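Small Incidents, Short Notices: How Residents Learn About a Closed Street
Final project report, Local News and Public Information course
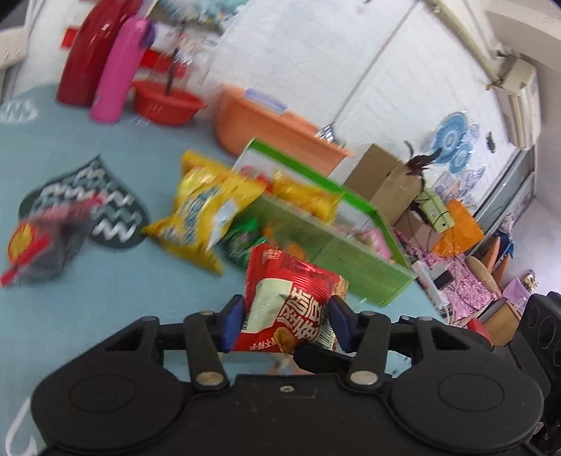

Our group wanted to know how people in a small town find out that a street is closed or that the water is off. These are not big news. A burst pipe or a fallen branch gets perhaps three lines in the local paper, and the next day it is forgotten. But for the person who must bring a child to school or open a shop, these three lines are more useful than the whole front page.

1. Background

The project looks at the town of Astine, where most of us live during the semester. Astine has one weekly newspaper, one local news website called Kastico, and a municipal page where the public works office publishes its notices. There is also a text message service, which residents must sign up for by themselves. The fire service does not publish its own news. It sends a short message to the editors and the municipal office, and they decide what to do with it.

In December a water main broke under Deschamps Street, close to the old market. The street was closed for two days, and the bus line was moved to the parallel road. Many residents told us later that they learned about the closure only when they arrived at the barrier. This was the starting point for our question: where did the information stop?

2. Method

We used two kinds of material. First, we collected every public notice about street closures, storm damage and water or power interruptions from the municipal page and from Kastico during one winter season. We found 26 incidents which were reported in at least one of the two places. For each incident we wrote down the time of the first notice, the place named in it, the advice given to residents, and whether a second notice said that the problem was over.

Second, we made interviews with residents and shop owners near Deschamps Street and in the Milell district, which is on the other side of the river. The interviews took around 20 minutes each. We promised not to use names, so in this report we only say if the person is a resident or runs a business.

We did not ask the fire service for their internal records. We thought about this at the beginning, but the permission would have taken longer than the semester.

3. Results

3.1 Time of the notice

Kastico was usually faster than the municipal page. In the case of storm damage the difference was large, because the website has an editor working in the evening and the municipal office closes at 5. For planned work the situation was the opposite. The municipal page had the information days earlier, and Kastico copied it on the same morning when the work began.

3.2 Place names

This was the result that surprised us most. Many notices use the official street name and nothing more. Residents in Milell often do not use the official names when they speak. They say "behind the mill" or "the road to the pool." One shop owner told us she read the notice about a fallen tree and did not understand that it was her own street until a delivery driver called her. In 7 of the notices no street was given at all, only the name of the district.

3.3 The missing second notice

Most of the incidents had only one notice. It said that the road was closed, but no later message said that it was open again. Several people told us that they continued to take the long way for days. A bus passenger said he walked to the temporary stop and waited there, although the bus was already back on its normal route.

3.4 Text messages

The people who had signed up for the text messages were satisfied with them. The problem is that few knew the service exists. In our interviews, older residents preferred a paper note in the entrance of the building, and two shop owners said they simply ask the neighbors.

4. Discussion

We expected to find that the notices come too late. This is partly true, but the content of the notice seems to be a bigger problem than its time. A message that comes early and names only a district does not help a driver very much. A message that comes one hour later, but says which crossing is closed and which way is free, can still be used.

We also think that the word "currently" causes confusion. It appears often in the notices, and it is correct at the moment of writing. When the same text is still at the top of the page on the next morning, the reader cannot know if it is still correct. Some notices had a date without an hour, which makes this worse.

5. Limits of the project

The group of people we interviewed is small and not balanced. We talked mostly to people who were at home or at work during the day, so commuters are missing – and they are probably the ones who suffer most from a closed road. We also could not check messages in private chat groups, where, according to several residents, the news moves fastest.

6. Suggestions

We propose that each notice should contain the hour of publishing, the official street name together with one well-known point nearby, and the expected end if it is known. When the incident is over, the same notice should be updated and stay visible until the next day. The sign-up address for the text messages could be printed on the water bill, which every household receives.

The report was submitted on Friday, April 26, 2024. The table of notices and the list of interview questions are in the appendix.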